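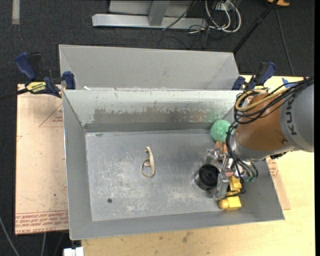
Gray metal bin with a scuffed floor and a worn back wall.

How to Clean a Scuffed Metal Bin

Take everything out first, including flat things like straps that lie against the floor. Check the corners, where small items collect.

Wipe the bin with warm water and dish soap. Whitish scratches on the floor will stay, but cloudy marks often lift with a second pass. For colored smears, use a damp cloth and a little baking soda, and rub along the wall – never in circles.

Leave worn bands alone. If the surface has rubbed away, scrubbing only makes the patch bigger. Rinse, dry with a towel, and let the bin stand open for an hour.

Wipe the tabletop before you set the bin back down. If you keep two bins rim to rim, pull them apart and clean along the edges – scraps end up there.

Posted by Gaspard Tanguy

Related
Sorting Small Items Into Two Bins
Removing Sticker Residue From Metal
Caring for a Pale Wood Tabletop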